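Resetting a shared table: sorting small items by where they go next
Speaker notes, Eimear Keogh
Slot: 12 minutes, questions after. Tadhg Cullinane has the clicker and the handouts.

Slide 1. Title

Name, site, one line on background. I look after the shared kitchen and activity room at Vikunville. Do not read the subtitle. Go straight to the problem.

The room gets used by several groups a day. Each group leaves a table with a mix of items on it: play food, bowls, sponges, cups, the odd thing that belongs to another room. The next group is due in shortly after. The talk is about the order in which that table gets cleared.

Slide 2. What we did before

Old method was by location. Start at the near edge, work back, pick up whatever the hand meets. It looks efficient and it keeps the walking down, but every pickup needs a separate decision: box, sink, shelf or trash. Items got set down again halfway through. Toy vegetables ended up in the cutlery drawer.

Mention the Mendes room here if there is time. Same furniture, same habits, same result. Skip if running behind.

Slide 3. Sorting by destination

Current method has four destinations, called in a fixed order:

1. Toy box
2. Sink
3. Shelf
4. Trash

Everything bound for one destination leaves the table before the next is started. The person clearing holds one rule in mind at a time. Items with no clear destination stay where they are until the end.

Stress the word "leaves." Pushing things into a pile at the corner does not count as cleared.

Slide 4. A small table

Leave this one up for a bit and let people look before talking.

The orange-red carrot shape is off the surface, with the round orange bowl to its right. Blue sponge lying flat on the left, white disposable cup standing farther back. Two small white pieces toward the center-back, one bumpy, one more like a short roll on its side.

Ask the room to call destinations. Expect quick agreement on the carrot and the sponge. The bowl splits people: it goes with the toys in some rooms and the dishes in others. Our answer is that a bowl goes to the sink by default. The cup is trash at our site, shelf at Gaston, where they keep them for paint water.

Let them argue over the small white pieces. That is the "no clear destination" group and it gets its own slide later.

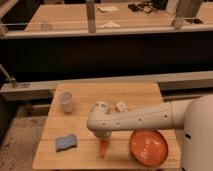
Slide 5. Surface before and after

Wood tabletops need a second look once the items are gone. Check the joints between planks for crumbs and dried glue. Wipe along the grain with a damp sponge, then a dry cloth. Do not leave the sponge sitting on the wood overnight - we have one table with a permanent pale rectangle.

Cleaning product is whatever the site already has. Do not get drawn into a discussion of brands.

Slide 6. Items with no clear destination

One tray, labeled, kept on the same shelf every day. Whoever clears the table puts unknown items in the tray and moves on. The tray is sorted once a week by one named person. At Vikunville that is Tadhg; he can take questions on it.

Small pale items are the usual contents. They are easy to miss against a light tabletop, so do one last pass at eye level with the table edge. Demonstrate the crouch. Keep it short.

Slide 7. Timing

A full table took around 8 minutes by location. Target by destination is 4. Say clearly that these are our own timings, with our own staff, and that a bigger room will differ. First few attempts are slower while people learn the order.

If asked about the 60-second reset at Jeltotari: that is for a single place setting, with the toy box already at the table. Different job.

Slide 8. Handout and questions

Handout has the four destinations in large type on one side and the tray label on the other. Print single-sided if it is going on a wall. Tadhg has spare copies at the door.

Leave Slide 3 on screen during questions.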